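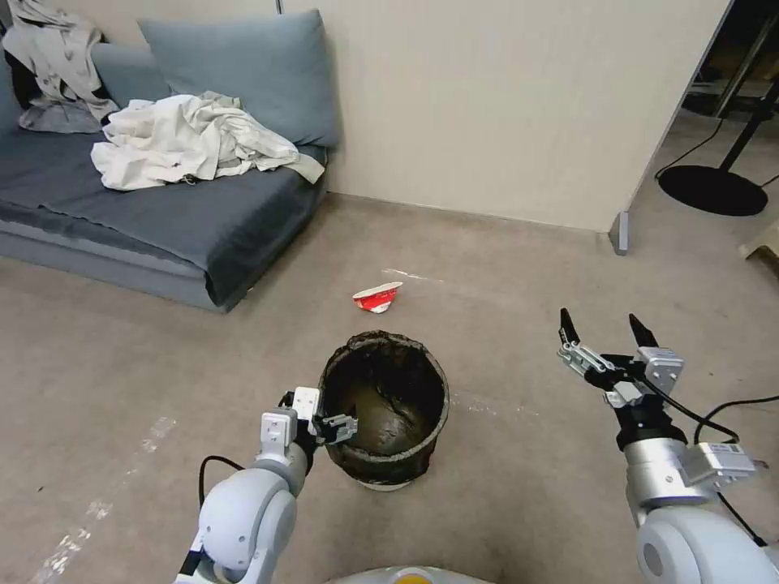

Figure 5-1. Trash bin in a carpeted corner.

Section 5. Setting Up a Purse Account

5.1 Before You Begin

This section explains how to open a purse account in Stelturell for a boxer under contract and how to record the deductions that are taken before the boxer is paid. It applies to promoters, managers and advisers who hold a Full or Settlement license. Users with a Viewer license can read purse accounts but cannot create or change them.

You will need the following:

The signed bout agreement, with all addenda
The boxer's profile number (see Section 3)
The current management or advisory agreement, if there is one
The name of the sanctioning commission for the event
Bank details for every party who will receive a share

If the boxer fights under a trade name, the legal name must be entered on the profile before the purse account is opened. The trade name can be added later and does not appear on settlement statements.

CAUTION: Do not open a purse account from an unsigned draft. Once an account has been opened, the contracted purse cannot be lowered without a written amendment.

5.2 Opening the Account

1. Sign in and select Events from the main menu.

2. Select the event, then select the bout. If the bout is not listed, return to Section 4 and add it to the card.

3. Select New Purse Account. The Account Details page opens.

4. Enter the profile number in the Boxer field and press Tab. The boxer's legal name should appear beside the field. If it does not, stop and check the number against the profile.

5. Enter the contracted purse in whole dollars. Do not include win bonuses, travel allowances or training money in this amount.

6. In the Agreement field, upload the signed bout agreement. Files must be in PDF form and may not exceed 200 pages.

7. Select Save as Pending.

The account is now held as Pending. A pending account may be edited freely by any licensed user in your organization.

NOTE: Bouts on the same card do not share purse accounts. A boxer who appears twice in a tournament format requires a separate account for each bout.

5.3 Entering Deductions

Deductions are applied in the order in which they are listed on the page. The order matters for percentage deductions, as each is worked out on the balance that remains unless you choose otherwise.

1. Open the pending account and select Deductions.

2. Select Add Line.

3. Choose a type: Manager, Trainer, Adviser, Commission Fee, Medical, Advance or Other.

4. Choose Flat or Percentage. For a percentage line, choose whether it is to be worked out on the full purse or on the remaining balance. The signed agreement governs this choice. Where the agreement is silent, obtain written direction from both parties before going further.

5. Enter the amount or rate.

6. Enter the payee. Payees who have not been used before must be confirmed by a second user.

7. Repeat steps 2 through 6 for each deduction, then select Recalculate.

Medical lines cover pre-bout examinations charged to the boxer. For example, where an examination costs 300 dollars and a license renewal costs 918 dollars, enter two lines and not a single line of the combined amount. Commissions may ask to see each charge on its own.

CAUTION: An advance that has already been repaid must not be entered. Stelturell does not check advances against earlier settlements.

Some commissions set an upper limit on the share a manager may receive. If the total of the Manager lines is above the limit stored for the commission, a warning is shown and the account cannot be approved. The stored limits were last reviewed on January 19, 2025. Users remain responsible for confirming the limit with the commission before each event.

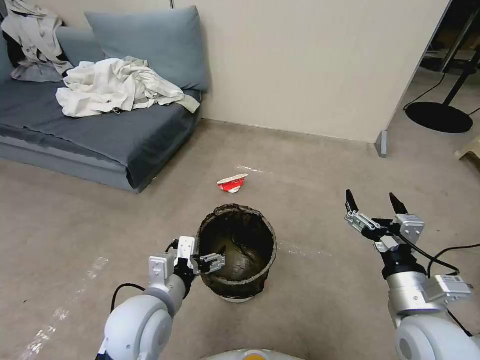

Figure 5-2. Sofa with a jacket draped over one corner.

5.4 Approving the Account

Approval locks the account and produces the settlement statement. The user who approves an account may not be the user who opened it.

1. Select Review. The purse, deductions and net amount are shown on one page.

2. Compare every line with the signed agreements.

3. Select Approve and enter your approval code.

4. Download the settlement statement and give one copy to the boxer and one to the commission representative before the first bout of the evening.

After approval, changes can be made only through Amend Account. Each amendment is numbered and dated – the earlier version is kept and cannot be removed.

NOTE: Win bonuses and gate shares are entered after the event. See Section 6, Additional Earnings.

5.5 Common Messages

Message 1265: Payee not confirmed. A second user must open the Payees page and confirm the bank details.

Message 1270: Agreement missing. The signed bout agreement was not uploaded, or the upload did not finish. Repeat step 6 of Section 5.2.

Message 1274: Net amount below zero. The deductions are greater than the purse. Check for duplicate lines, and check that percentage lines have not been entered as flat amounts.

5.6 Records Moved from Indell

Organizations that kept purse records in Indell before changing to Stelturell will find them under Archive. These records are read-only and do not count toward advance balances. Open advances must be entered again by hand. The Wan import tool, supplied up to last April, is no longer supported.

Questions about archived records should be sent to Yusri Ngui, Settlement Support, Cidulham office. Please include the event name and the boxer's profile number. Do not send bank details by email.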